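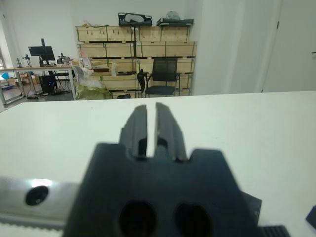
Words by Wanda Lis
December issue

The last bus out of Brundale leaves the market square at twenty to seven. Anyone who misses it has a long walk along an unlit road or an expensive taxi from Plutberg, and in the winter months the taxi often won't come at all.

It was not always like this. Older people in the village remember a bus every half hour until late evening, and a Saturday service that ran on past the pub closing. The timetable was cut, then cut again, and the route was shortened so that it no longer called at the hospital. What is left is a morning bus, a school bus that others may use if there is room, two in the afternoon and the one at twenty to seven.

Oona Turunen moved here from the coast to work at the garden nursery on the Plutberg road. She doesn't drive. She has epilepsy and gave up her licence in her twenties. For the first year she planned her week around the timetable pinned inside her kitchen cupboard.

"You stop saying yes to things," she says. "Someone asks you to come for supper and you work out that you would need to leave before the food was on the table. After a while they don't ask."

She began writing to the bus company, Rutkowska, and then to the council. The replies were polite. The company said evening journeys carried too few people to pay for themselves. The council said it had no money to make up the difference. Both letters suggested she contact the other.

So she went door to door. Over one spring she called at 300 homes in Brundale and the farms beyond it, with a clipboard and a short list of questions. Who would use a later bus? How often, and where to? She got 200 forms back, some filled in on the doorstep and others pushed through her letterbox weeks afterwards.

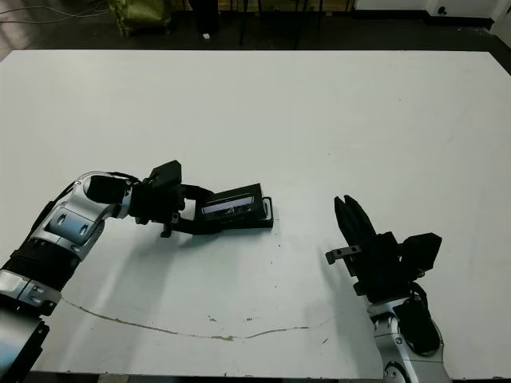

What the forms said

Most people wanted the same thing, a bus home from Plutberg after nine. The reasons varied a good deal. Shop workers finished at eight and were paying for lifts. Teenagers wanted to go to the pool. A retired couple on Mill Lane had given up evening classes in Italian when the timetable changed and had been trying to keep going with a set of CDs.

There were also a few who wanted no bus at all. One man wrote that the noise of it turning in the square had woken him for years and he was glad of the peace.

Turunen typed everything up and took it to a council meeting. She was given five minutes near the end. The chairman thanked her, and she heard nothing until the autumn, when a letter arrived offering a trial: one extra journey, leaving Plutberg at half past nine, for 30 weeks.

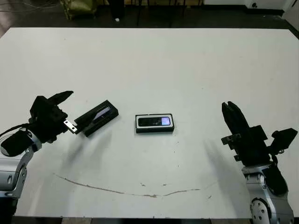
The trial bus is a small one, run by a family firm called Gorkunik that mainly does school trips. On the night I took it there were eleven of us. A woman in a supermarket fleece slept against the window. Two boys at the back shared a bag of chips, and the driver told them to open the vent. The road climbs steeply after the bridge and the heater gave out a smell of warm dust all the way up.

Fares cover a little under half the cost. The council will look at the numbers in spring, and Turunen expects an argument. She is keeping her own record, with help from the driver, and has started on a second set of questions, this time about Sundays.

At the square everyone got off except me and the woman in the fleece, who was going on to the top farms.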